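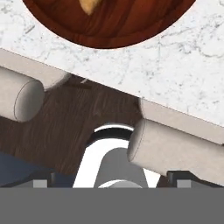
Recording kitchen demonstrations in simulation: the wrist view

Written by Moataz Filali for the Tander project. Last changed in August.

In this tutorial I explain how we collect demonstrations for the kitchen tasks, and mostly how we check what the wrist camera gives to the policy. You need a working installation of Drurkus (our simulator) and of Tander (the recorder). If you did not install them yet, please do the installation page first.

Before you start

Load the kitchen scene and wait until all textures are ready. On my computer it takes almost a minute. When you start too early, the first seconds of the episode have grey surfaces, and these episodes must be deleted later by hand.

Connect the controller and move each axis a little. If the arm moves to the left when you push to the right, the profile is wrong. Choose the profile called "Shehata" in the menu, it is the one with correct signs.

Step 1. Set the start pose

The arm should start near the front of the counter, with the gripper in the lower part of the wrist view. We want to see three things in the first image: a piece of the worktop, at least one handle, and the gripper finger. The cutting board can be partly outside. In the view at the top of this page only the lower half of the board is inside, and this is good enough for us.

The counter edge does not need to be horizontal. In my first set I turned the wrist each time until the edge was straight, and the policy learned badly from it. It had problems as soon as the edge was going diagonally. Now I leave the angle as it comes.

Step 2. Choose the seed

Each seed changes the materials of the kitchen and the place of the small objects. Please do not choose seeds which look nice. Take them from the list in order. White handles on a light front are difficult for the policy, and exactly for this reason they must stay in the data.

Step 3. Record

Press the record key, wait one second without moving, then do the task. Move slowly when you are near a handle. If you touch the handle by mistake, continue and correct it, do not stop the episode. Corrections are useful for training. Stop the episode only in these cases:

- the object falls to the floor
- the simulator freezes
- you forgot what the task was (it happens to me in the evening)

When the task is finished, wait again one second and press the key a second time.

Step 4. Look at the wrist images

Open the episode in the viewer and go quickly through the wrist images. The gripper body must always be in the same place at the bottom. If the grey bar jumps up or down between two episodes, the camera mount was changed, and you should load the default mount again.

Check also that both brackets beside the finger are inside the image. We had 569 episodes with a wrong field of view where one of them was missing, and I could not repair them afterwards.

Step 5. Label and upload

Write one short sentence for the task, for example "open the right drawer". Use the same words for the same thing in all your episodes. Then upload the folder to the Lalgate server. The upload refuses episodes without a sentence.

How many are enough?

For the drawer task we used 1,556 episodes. With the board tasks together the full set has now 3,091. My advice is to train a first time when you have about a tenth of this, and to look where the arm fails before you record more.

If the viewer shows a black image, restart Tander and open the same episode again. The file itself is normally fine.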